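3.2 Work surface and textile items

Folding surfaces in the earlier literature are mostly rigid tables. Households in the Dotham survey, however, reported that most laundry was sorted and folded on a bed, and the present study therefore used a bed as the work surface throughout.
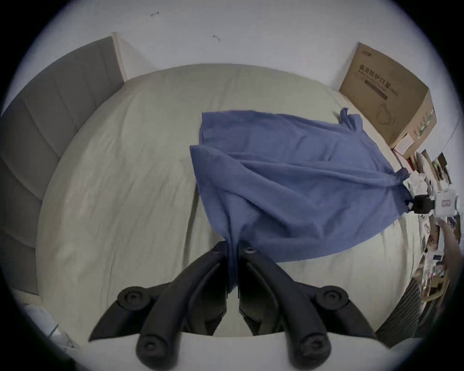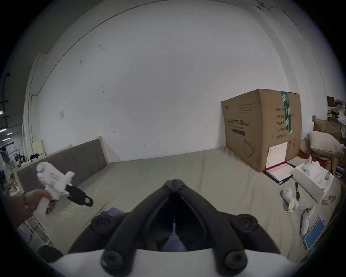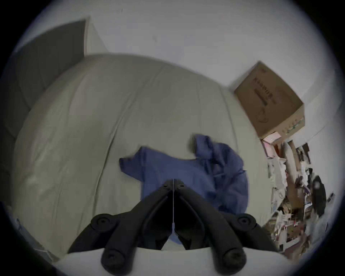 Figure 4. Cloth items and the covered bed used as the work surface. First and third panels: a rumpled blue item on the pale cover. Second panel: purple cloth on the bed, with the gray upholstered headboard behind.

The cover was left in place between trials and was not ironed or stretched. Shallow wrinkles of the kind seen in the third panel of Figure 4 were accepted as part of the condition. Öberg and Torvik had earlier noted that a soft surface gives way under the hand when a hem is pressed flat, and that small items suffer more from this than large ones.

Items were drawn from the Brorar set, which comprises 30 pieces of used household laundry in 11 categories. Each item was dropped from a fixed height before a trial – no attempt was made to spread it – and the starting state was graded on the Jumell crumple scale by two raters working separately. Disagreements of more than one grade were settled by a third rater. Garments with sleeves were graded with the sleeves as they fell.

In total, 2417 trials were retained. A further 14 were discarded when the item slid off the bed before grading was complete. Fold quality was scored on the final state only, using the edge alignment measure of Ekström, and time spent smoothing the cover was logged separately – it is reported in Section 4.1.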